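Testa small parts handling, progress report to Larnex
2022-01-14
Prepared by Stamatia Karras
Copy: Iulian Dobre

Where we are against the plan

The September plan promised a finished procedure for laying out, checking and returning loose gears at the bench. We have a procedure. I would not call it finished, and I don't agree with the wording in the last summary that went out under both our names, which said the layout question was "settled." It was settled for large parts. Small gears are a different matter and they are most of what we were funded to look at.

Spending is on track. The second payment has gone to bench fittings and to the stock of 500 mixed gears from Lornel, which arrived late and badly sorted. Sorting them took staff time that was not in the budget. I have charged it to our own overhead and would like that noted.

What was done

We swapped the white bench top for a dark gray board in the work area. The argument for it was that pale metal parts would be easier to find. Iulian was sure of this from the start. I was less sure, and I still think part of the improvement people report comes from having a clean bench for the first time in a year.

We ran 100 layouts on the new board and logged them in Flesutora. Roughly a third of the entries are missing the part size, so I can't say whether small gears did better or worse than large ones. Anyone who quotes a success rate from this set is guessing.

The board does show dust. It also picks up soft shadows from anything above it, and under the overhead light there are hazy bright patches that move when you move. A gear with bright teeth still stands out well enough, even near a corner. I doubt the same will hold for the dull ones, and we have not tried them.
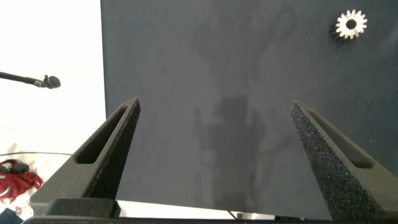
Problems

The corners get used too much. Parts put down there are close to the board's edge, and two gears have gone missing since the change. We found neither. A raised lip has been suggested, but I want to see it tried on one bench before we pay for it on all of them.

Next period

Redo the layouts with part size as a required field. Include dull gears. Get a written answer from Lornel about sorting before the next order. I am not asking for more money, only for the closing date to move by two weeks, and I need a reply on that before we book the bench again.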